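From: Youssra Naciri
To: placements list
Date: 6th March
Subject: Re: Second-year placements, what do students need to hear first?

Ashraf Benjelloun wrote:
> We have the second-years going out again in September and I am redoing
> the briefing pack. Last year's ran to far too many pages and I doubt
> many of them got past the section on travel claims. If you supervise
> social work students at an agency, what do you wish they had been told
> before they arrived? Short answers are fine. I would also like to know
> how people are handling the reflective log, as the 1000 word entries
> are not popular with anyone.

Ashraf,

I have had students at the Grornness family centre for a few years now, usually 2 at a time, so I will answer from there. Others on the list who take students in hospital teams will have a different view.

The main thing is recording. They come to us able to write an essay but not a case note. A case note says who was present, what was said, what was agreed and who will do it by when. I spend most of the first three weeks taking out sentences about how the student felt during the visit. Those belong in the log.

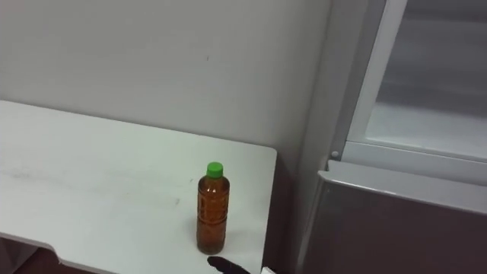 Supervision is the next point. Your pack says an hour a week, and ours get that, but they need to know it is their hour and they should bring an agenda. I keep it informal. We sit down with a drink, and a bottle of something like tea with a green cap on the corner of a white table is as much ceremony as I want. What I do insist on is that they arrive with one case they are unsure about and have read the file beforehand. The ones placed at our Derik Road office last year did this from the start and it showed in their final reports.

Please also tell them about the ordinary house rules. They are adults and mostly sensible, but every intake asks the same questions about keys, lone visits, parking and where to put lunch. We now give them a single sheet on the first morning. Visits are booked out on the Naltis calendar, phones stay on, and anything left in the staff kitchen goes home with you at the end of the week.
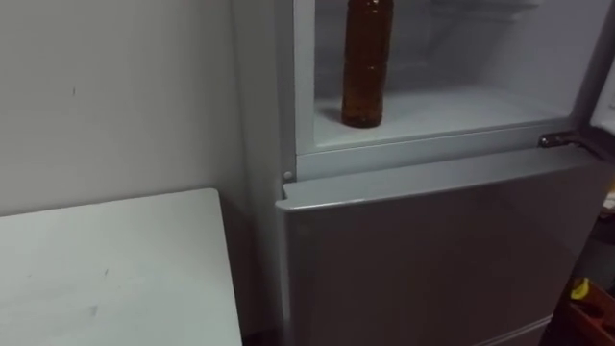 Staff fridge, top compartment

On the log, we tried something different with the last group. Bortolotti House had already cut their entries to 100 words a day with one longer piece at the midway review, and we copied them. The daily ones are rough but they get written. The longer piece was better than anything I had seen under the old system, as they had material to draw on. Your assessment board would have to agree to it, I know.

One request from our side. Could the university send the learning agreements out before the student starts? Last time they reached us in week three and we had to rearrange two caseloads to fit.

I can send you our first-morning sheet and a blank case note if they would help. Both are plain Word files and you can change them as you like.

Regards,
Youssra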